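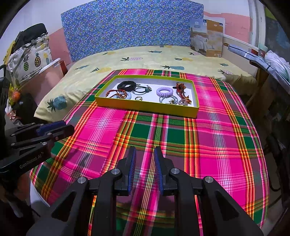 Comparing two hand-held grippers at home is much easier if you start with the smallest, fiddliest things you own. A wooden block will make any gripper look good! Hair ties, thin bracelets and rings will show you the difference in a few minutes. I like a shallow tray with a white interior, because a dark cord or a little gold-toned ring is easy to pick out against it, and the front wall gives you something real to work around. The lavender spiral hair tie is my favourite test piece of the lot. It has big, even coils, so you can try for one coil, or two, or go right across the whole thing, and each way feels completely different through the handles.

A few tips from our evenings with the Molura and the Kululden (Perrine Chauvin lent me the second one, and she may not get it back).

Cover the table. A cloth with plenty of colour and pattern is a proper workout for the camera, and it saves the finish when you come down too hard. Pull it snug first, or the fingertips will gather up a fold along with the ring.

Do the same pick with both grippers before moving on to the next item. I used to run one gripper through the whole tray and then the other, and by the second run my hands had learned every trick. Swapping after each pick is slower but so much fairer.

Approach spirals from above with the jaws only a little wider than the tie. If you come in fully open you'll bump the neighbours, and a tray of tangled cords is no fun to sort out. 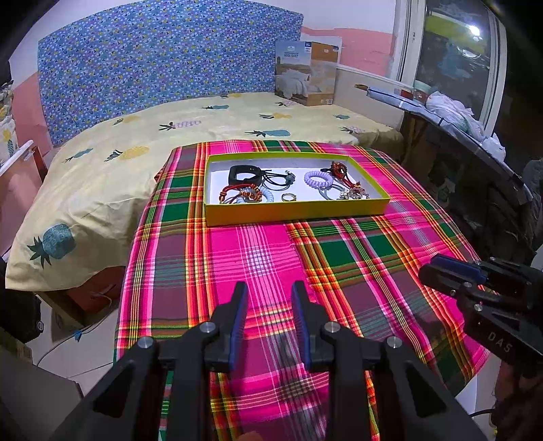 Rings are the hard one. Slide the ring along the bottom until it rests against a wall, then close across the band with the very tips. The Kululden is lovely at this, with a light squeeze and very little wobble. The Molura has a stiffer action and I prefer it for anything chunky, like a thick bundle of hair ties.

Wipe the finger pads between rounds. Lint gets into the ribs and you'll blame the gripper for a slip that was really fluff. A dry toothbrush does the job, and a damp cloth after that if someone in the house uses hand cream.

Sort out your cables before you start. Let them fall to the side, well away from your elbow, with enough slack to reach the far corner of the tray. I learned this by dragging a whole saucer of beads onto the floor - we were still finding them in September.

Give each item up to 30 tries per gripper, and write down the misses as you go, with a word or two on what went wrong. "Slid off left tip" is far more useful the next day than a cross in a box.

Ka-ming Hsueh wrote in to ask about doing all this with beaded bracelets. Yes, do! Take hold of the cord between the beads and lift slowly. Round beads roll as the pads close, and the colour of the cord matters too if you're checking the camera view afterwards.

Next up is the cutlery drawer, teaspoons first.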